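Part 3: Wrapping and Basketing the Sandwiches

Okay, if you've made it through Parts 1 and 2, the Mornholm snack counter is set up, the fridge is holding its temperature, and you've got a stack of finished sandwiches on the board. Now we wrap them and get them into the basket. I've done this at the Wullthorpe shop for long enough that I can do it half asleep (and at 5:40 in the morning I usually am), but please read the whole section once before you start, especially if you've only ever used foil!

What you'll need

The clear wrap, on the big roll with the slide cutter
A bread knife, the long one
A clean board
A shallow round woven basket
A damp cloth for your hands

Setting up the wrap

1. Put the roll on your left if you're right-handed, or the other way around if you're not. Sounds fussy, but you'll be reaching across it all morning.

2. Pull out a sheet a little longer than your forearm and cut it. Don't stretch it while you pull. Stretched wrap clings to itself and you'll spend ages picking it apart with your fingernails.

3. Lay it flat on the board and smooth it once with the side of your hand. Once is plenty.

Note: A full Skostton roll does us more than 500 sandwiches. When it starts to feel light, write it on the order sheet right then. I've forgotten twice and had to run across the street to borrow some.

Wrapping

4. Cut the sandwich first, on a slant, with the crusts facing you. Use long strokes and let the knife do the work, or the tomato slides right out the side.

5. Set the half on the sheet with the cut face down. I want that face against one smooth layer of plastic, with all the folds at the back.

6. Bring the far side over, then the near side, and tuck the ends under. Keep it loose! Soft bread dents if you pull the wrap tight, and a dented sandwich stays dented.

Caution: Wipe the knife between sandwiches, and change boards completely if you're switching from anything with egg or nuts. No shortcuts on this one.
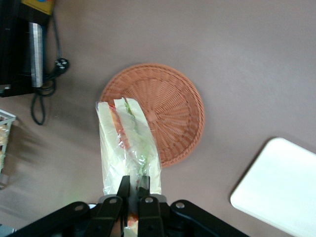 7. Handle each wrapped half from the bottom end. The top corner is the pretty part, so leave it alone. If the wrap has gone a bit crinkly by now, don't worry, mine always does too.

8. Fill the basket from the back, leaning each one slightly on the one behind. Lettuce and tomato go toward the customer, since the color is what people reach for. Plain cheese can go behind.

9. Stop when the basket looks comfortable. It's shallow, and a second layer squashes the first.

Note: If you've got a Kristiansen basket with the tall handle, take the handle off. It gets in everyone's way at the counter.

Keeping things fresh

10. Only fill the basket right before you open the hatch. Everything else waits in the fridge, and you top up in small batches.

11. Check the basket every 15 minutes when it's busy, and straighten up whatever people have picked through.

Caution: Never put the basket by the window, even in November. The sun comes in low and goes straight onto that shelf.

If a wrap splits, take the whole thing off and start with a new sheet. Melquiades Magaña trained me, and he used to patch them with a second strip, but I think it looks messy and it never sticks for long. (Sorry, Mel!)

Drinks are in Part 4.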